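Rembridge Residents Board > Buildings and Maintenance > Wall panels in shared rooms: seal the joints or leave them open?

rullitz_facilities
Members are invited to comment on the draft finish standard for shared rooms at Rembridge. The draft would require filler in every vertical joint between wall panels. Comments close at the end of February.

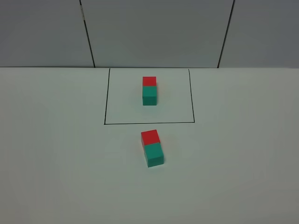
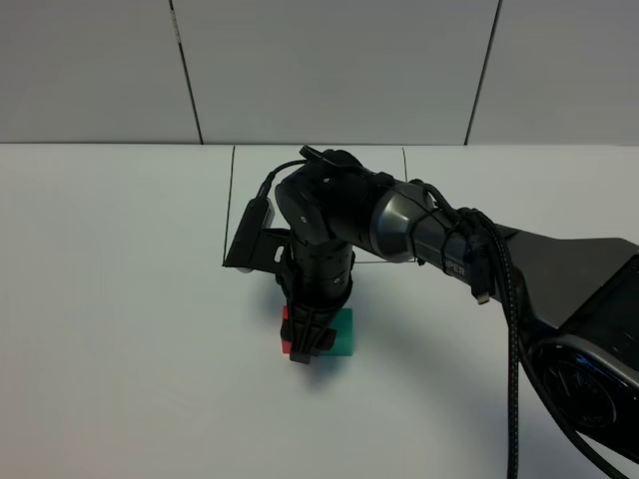
The draft applies to new rooms and to any room repainted after adoption. Its purpose is a surface that can be wiped down without dirt collecting in the joints. Large pale gray panels with thin dark seams between them, as in the first picture, would no longer meet the standard unless the seams were filled and painted to match. Existing rooms would have three years to comply.

leite_unit28
I do not support the requirement. Filled joints crack when the heating comes on, and a cracked joint looks worse than an open one. Skendunard Hall was filled throughout and has been patched every winter.

rullitz_facilities
The filler used at Skendunard was a rigid product. The draft specifies a flexible one.

panelwright50
Flexible filler does hold up better, but it takes paint poorly. In a gray room every joint will show as a shiny stripe. I would ask that section 3 permit a cover strip as an alternative.

leite_unit28
A cover strip would be acceptable to me. It can be removed when a panel has to be replaced, and filler cannot be removed cleanly.

corridor391
Cover strips collect dust along the top edge. I remain in favor of filler and ask that my objection be recorded.

rullitz_facilities
Both positions have been noted. Section 3 will be reissued with the cover strip as a second option, and the comment period for that section will be extended by 28 days.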